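Renu Katiyar
Jan 27, 2022

1/ Read the Drestgate flooding report last night. All 115 pages of it, plus the annex with the pump logs. I have questions, and I don't think the people who wrote it will enjoy them.

2/ Quick background if you missed it. Water broke into the lower level of the Drestgate pit in June. 34 men came up on their own. 2 didn't. The search was called off after 40 days and the families were told a full account was coming.

3/ So now we have the account. The company line is that the old Enon workings next door "were not known to extend" that far east. Not known to whom? Men who worked Enon have been drawing that tunnel on napkins for anyone who asks.

4/ The report says survey maps were "consulted." It doesn't say which maps, or what year, or who signed off on them. Page after page about rainfall, one paragraph about maps.
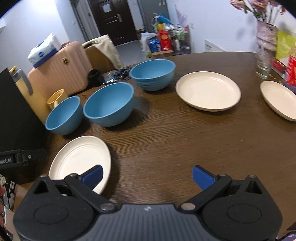 5/ Then the pumps. Ahuja supplied them and Ahuja's own engineer wrote the section that clears them. I'm sure he's a decent guy. I'd still like somebody else to check his math.

6/ The logs in the annex have a gap on the night shift. The main text calls the record "continuous." Both of those can't be right, and they're in the same PDF.

7/ We're also promised a new warning system called Nova. Sensors, alarms, a control room. Fine. Who answers when it goes off at 3 in the morning? The last alarm worked too, according to the report. It rang in an office with the lights out.

8/ A few people have told me to wait for the ministry's review. I waited for this one. The review will use the same maps unless somebody makes them get new ones.

9/ If you worked at Enon before it closed and still have shift sheets, sketches, anything with a date on it, my messages are open. I won't post names.

10/ Correction to 5: he wrote the section with a co-author. Also from Ahuja.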